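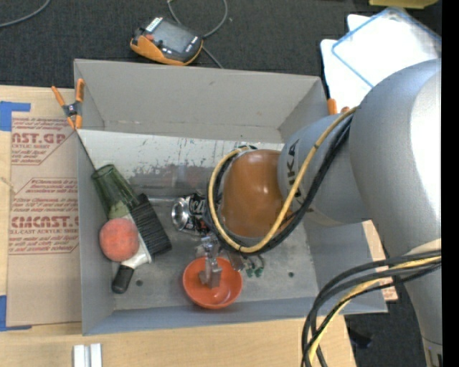 Vol. 4, p. 249

Nilach Mobile Game Reviews: README

Player reviews of 1059 free phone games, gathered by hand and with a lot of tea. Last updated Sunday, April 19, 2020.

Files
reviews.csv has one review per line. games.csv has the title, genre and how often it nags you to buy gems. Genre labels came from the stores, which think everything is "casual".

Known problems
Pyo reviews are mostly people asking for their password. Tanberg changed its name in July and is in there twice. 800 reviews just say "good game" and have been left in, as that is someone's honest opinion. Colour themes are not recorded.

Licence
Use it however you like. If you work for Herkimov, please fix level 4 first.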